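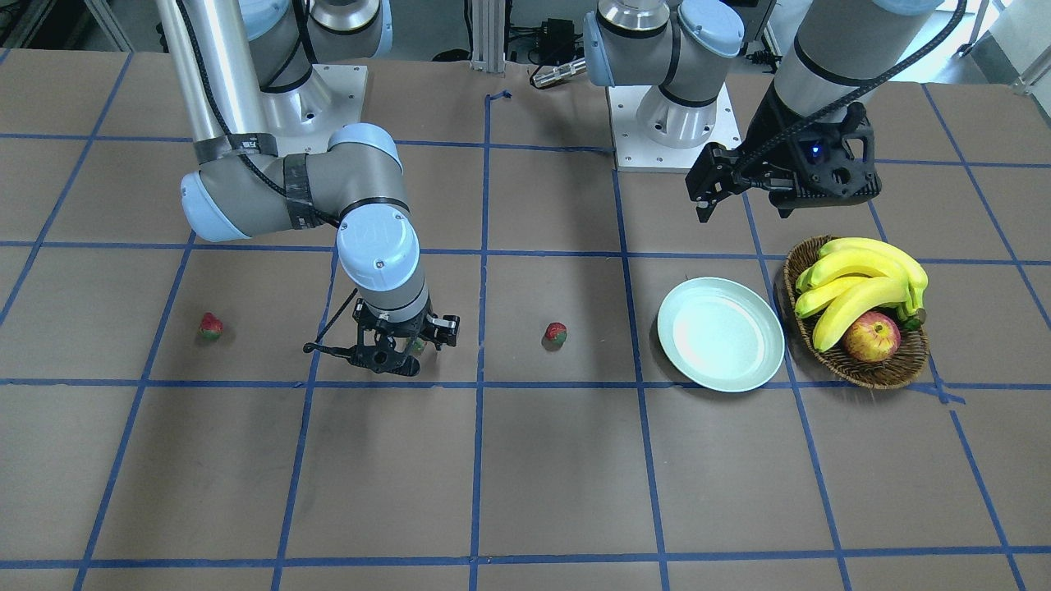
Brown paper, blue tape and some strawberries

21 Apr 2024

I have had a few messages asking how I cover my big work table, so I am writing it up once and will point people to this post from now on.

The table is 80 inches long and came from a school sale in Jirkwood. The top is in bad shape. It has glue on it, a burn near one corner, and a long gouge that catches on everything you slide across it. I sanded it twice the first year and gave up. Now I cover it in brown paper and replace the paper when it gets ugly.

The paper

I buy plain brown paper on a roll, the heavier kind. I used the thin kind for a while and it tore every time I pulled up tape. The heavy paper also lies flatter. It still wants to curl when it first comes off the roll, so I cut a length the night before and leave it on the floor upside down with books on the corners. By morning it behaves well enough to work with.

Put it on the table with extra hanging over each side. Fold the extra under and tape it to the underside of the table. Start in the middle of one long side, then do the middle of the other long side and pull it snug, then work out to the corners. If you start at a corner you will end up with a ridge running across the whole thing. I have done this more than once and there is no fixing it. You take it off and start over.

Wipe the table first. A crumb under the paper turns into a bump, and you will find it every time you try to write.

The tape

The lines are blue tape. I like blue on brown because you can see it in poor light and it doesn't fight with the color of whatever you put down. I tried white tape and found it too bright by the end of the afternoon. Green was fine until I put anything leafy near it.

I run the long lines first. Mark both ends with a pencil, stick the tape down at one end, walk the roll to the other end, pull it tight in the air, and lower it onto the marks. Press it down only after you are happy with it. Pressing as you go gives you a wobble. The short lines go on the same way over the top.

My cells come out roughly rectangular and that is good enough for me. Malcolm Entwistle came by and told me I ought to use a carpenter's square. He is right, and I own one. I was in a hurry. If you plan to measure anything from your lines, use the square.

Where two strips cross, you get a small raised spot. It doesn't matter for most things. A dish sits over it fine. A sheet of paper you are writing on does not, so I write in the middle of a cell or on a clipboard.

What I use the grid for

Mostly it keeps me from piling. On a bare table I push things together until I have one heap at the end nearest the door. With lines on it, I tend to give each thing its own space, and I can find it again. It is also handy for putting things back where they were after I have moved them, if I remember to write down the cell. I number along the long side and letter along the short side. I keep the key in a notebook so that I don't have to mark up the paper.

This time it was fruit and a dish. I spread the fruit across the middle of the table, with some of it out near the right edge. There are two strawberries in the picture, both good and red, and the one at the left still shows its leafy top. I leave the tops on until just before eating. The berries keep better that way and they are easier to pick up.

Fruit is a fair test of a paper covering, by the way. Strawberries leave a mark if they are at all soft. Brown paper hides small spots but a real stain soaks through to the wood, or what is left of it in my case. If you care about your tabletop, put a sheet of plastic under the paper. I don't bother.

Don't store fruit on it. Put it out, do what you want to do, and put it back in the fridge.

Taking it up again

Blue tape comes off clean if you don't leave it too long. Peel it back low and slow against itself. After a month or so it grabs harder and takes the top layer of paper with it. At that point I change the whole covering, which takes me four pieces of tape per long side underneath and less than an hour, lines included.

The used paper is good for wrapping or for catching paint drips. I pull the tape off before it goes in the recycling. Poppy Gosling asked me for the last piece and used it to line shelves in her garage, with the tape still on. She says she likes the lines.

A few leftover notes

Buy more tape than you think. The first time I laid the grid I ran out two lines from the end and had to drive to Surnley for another roll, and the new one was a slightly different blue. It bothered me until I changed the paper.

Cut the tape ends with scissors. Torn ends lift.

If the paper goes slack in damp weather, leave it alone. Mine tightens up again once the air dries out. I pulled it tight on a wet day in April last year and it split along the edge when the heat came on.

I still haven't found a good way to do the corners. I fold them like a bed sheet and they come out lumpy. If you have a method that works with heavy paper, leave it in the comments and I will try it on the next sheet.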